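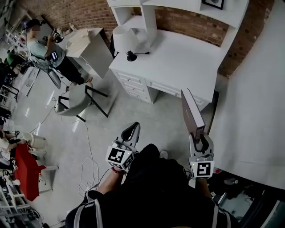 Do I have to start eating bread again before a coeliac blood test? I've been told it's IBS for over 20 years and never had a test for anything else, as far as I know. In November I gave up gluten off my own bat and felt loads better within a fortnight, so I stuck with it. Now my new GP wants to do the coeliac test and says I should go back on gluten first, and I'm dreading it! I've been through all my old letters, which live in the four drawers on the left of the white desk, and had the laptop out half the evening going through my Skuvura food diary (581 entries, I'm nothing if not thorough) and I can't find any sign I was ever tested. Could I just have the test now and explain that I've been off it? My sister thinks the symptoms coming back would be proof enough, but I'd like it in black and white.
Eamon Buckley
posted 09/06/2022

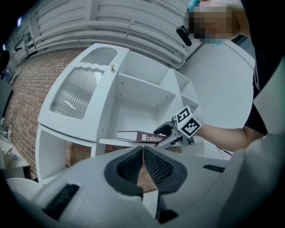

White cabinet with the ribbed glass door.

Sorry, but your GP is right. The blood test looks for antibodies your body makes when you're eating gluten, so if you've been off it for months it can come back negative even if you are coeliac. I was told to have it in more than one meal every day for at least six weeks beforehand. I did two slices of toast in the morning and pasta at night, and yes, I was rough for the first bit. Pick a stretch when you've no weddings or long drives coming up, and write down how you feel as you go.

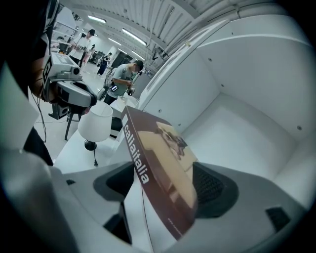
Ring the surgery if it gets really bad, mind. Mine moved me on to the hospital when I couldn't keep it up (there was a long wait, but I got seen). And ask them outright whether you were ever tested before. You can ask for a copy of your records, and an old result might be sitting in there without anyone having told you. Feeling ill on bread doesn't prove it either way, by the way, lots of people with IBS get that too.
Ó Néill

dont bother with the test, if it makes you ill dont eat it. I've been on the Flesevik loaves for ages and feel fine, bit crumbly but ok toasted
Skesent

Skesent, fair enough if that suits you, but if he is coeliac he needs to know. They check your bones and your iron and so on once you've got the diagnosis, and close family are meant to be offered the test as well. My brother only found out because of me.
Ó Néill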